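Skelora publishes its service routine for the three-finger gripper cell at Zondovwood

March

Skelora, the automation service firm, has released the full set-up and maintenance routine it uses on the gripper cell at Zondovwood, the maker of small turned and moulded household parts. The routine is free to download and covers one cell only: a single arm with a three-finger gripper and a wrist camera, which picks mixed parts from a tray and places them in packing inserts.

The cell went into use at Zondovwood's Sarkadura site last year. It works a single long shift and is looked after by the site's own maintenance team, with Skelora on call. The two companies agreed to publish after other sites asked how the hand was being kept in order between service visits.

Cathal Fahy, service lead at Skelora, wrote most of the document.

"The arm itself needs very little from us," he said. "Nearly all the time goes on the hand, the cable and the camera. Those are the parts that touch things, bend or get dirty, so those are the parts we wrote about."

What the routine covers

The first section deals with the daily check, which is done before the shift with the arm parked and the drive power locked off. The operator looks over each finger for nicks and looseness, wipes the fingertip pads with a lint-free cloth, and moves each joint by hand through its travel. A joint that feels gritty or stops short is written in the log and the cell stays off until a fitter has seen it.

The second section is the 500-hour service. The fingers come off one at a time and go back in the same position, so that the stored zero points still make sense. Small fasteners on the end caps are checked with a torque driver and marked with a paint line. Skelora asks that any fastener found loose is replaced and not just tightened again. A full service takes around 17 hours, including the test run, and is normally split over two shifts.

The third section is about the cable. At Zondovwood the first cable wore through its outer jacket where it rubbed against the wrist at full rotation. The fault showed up as short dropouts on one finger, and at first the motor was blamed. The routine now tells the fitter to turn the wrist slowly to both ends of its travel and watch the cable the whole way. It should form an open curve and never pull straight. Clips are moved before cables are changed.

The fourth section covers zeroing the fingers after any part has been removed. The hand is opened fully, each finger is driven gently to its stop, and the reading is stored. The fitter then closes the hand on a gauge pin supplied by Mac Suibhne, which machines the pins and the replacement finger pads for the site. If the pads don't meet the pin evenly, the zero is taken again from the start.

Checking the view from the wrist

The last section deals with the wrist camera. It is used to find parts in the tray, and it also gives the maintenance team a close view of the hand without anyone having to lean into the cell. After each service the arm is moved to a fixed inspection pose over a clear surface and the live view is brought up on the panel.
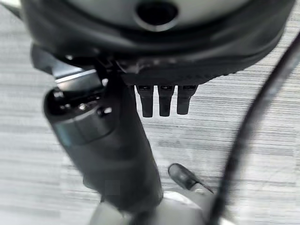

The camera mount is held by two screws and can shift if the hand is knocked during refitting. A shift too small to notice by eye is enough to spoil a pick, so the calibration is run again after every service, whether or not the mount was touched. The routine uses 19 arm positions over a printed target. If the result is outside the limit given in the document, the mount is taken off, cleaned and refitted, and the run is repeated.

Lens cleaning is kept separate from the daily wipe-down. Dust from the packing inserts is light but clings, and a dry cloth will scratch the cover over time. Skelora recommends a hand blower first and lens fluid only if marks remain.

Results so far

Zondovwood has logged 873 hours on the cell with the present routine. Two faults were recorded in that time, one a worn pad and the other a connector that had not been pushed fully home. Both were dealt with by the site team.

"We found the connector ourselves from the checklist," said a maintenance fitter at the Sarkadura site. "It was on the page for the cable, about halfway down."

Availability

The routine can be downloaded from the support pages of the Skelora website. It comes with a blank log sheet, a torque table and a drawing of the calibration target, which must be printed at full size on flat board. Finger pads and gauge pins can be ordered from Mac Suibhne.

Corrections and questions from other sites are welcome and should be sent to Cathal Fahy through the Skelora service desk.

About Skelora

Skelora sets up and services small automation cells for manufacturers and packers. It offers planned maintenance, call-out repair and training for site teams.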